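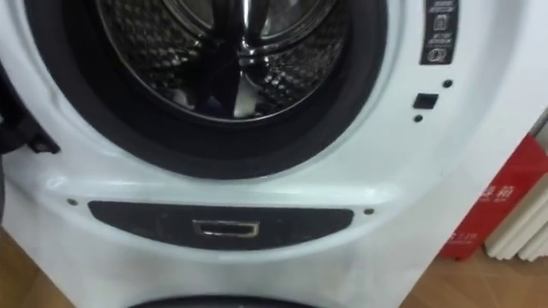 By Javiera Garrido
April 2024

Door seal cleaning added to Clancombe laundry room schedule

Users of the shared laundry room at Clancombe will find a revised care sheet on the wall from this month. The main change concerns the rubber gasket on the front-loading machines, which is now to be wiped after the last wash of the day. Until March the sheet asked for this once a week.

The gasket is the thick black ring between the drum opening and the front of the machine. Its inner lip folds back on itself, and the fold at the lowest point holds water, lint and detergent residue after the drum has drained. Left in place, the residue turns to a grey film with a sour smell, which can pass to the next load. Complaints about smell made up most of the entries in the laundry room's fault book over the winter.

The revised procedure is short. The lip is pulled forward by hand, starting at the bottom, and the fold is wiped with a damp cloth and then a dry one. Coins, hairgrips and buttons are to be removed before the cloth goes in. Bleach is no longer to be used on the rubber. The door is then left ajar overnight.

The drum has its own entry. An empty hot cycle is to be run after every 20 washes, with no detergent and no softener. The lifter, the raised ridge that turns the load over, should be checked by hand for movement when the drum is cold. A loose lifter can trap thin fabric along its base and is to be written up in the fault book before the machine is used again.

Detergent doses have also been cut. The old sheet gave one measure for all loads, which was too much for the soft water at Clancombe and added to the build-up in the seal. The new sheet gives separate measures for half and full loads.

Replacement seals will be held in the store cupboard for the first time. The supplier, Huenchumán, has quoted a price of 79 pounds for each seal, or 99 pounds with fitting. A seal that is split, or that has black spotting which does not wipe off, will be replaced. Surface marks alone do not count as a fault.

The price of a wash is unchanged. Copies of the care sheet are kept in the rack beside the sink, and a large-print version can be had from the front desk. The tumble dryers are covered by a separate sheet, last revised in March.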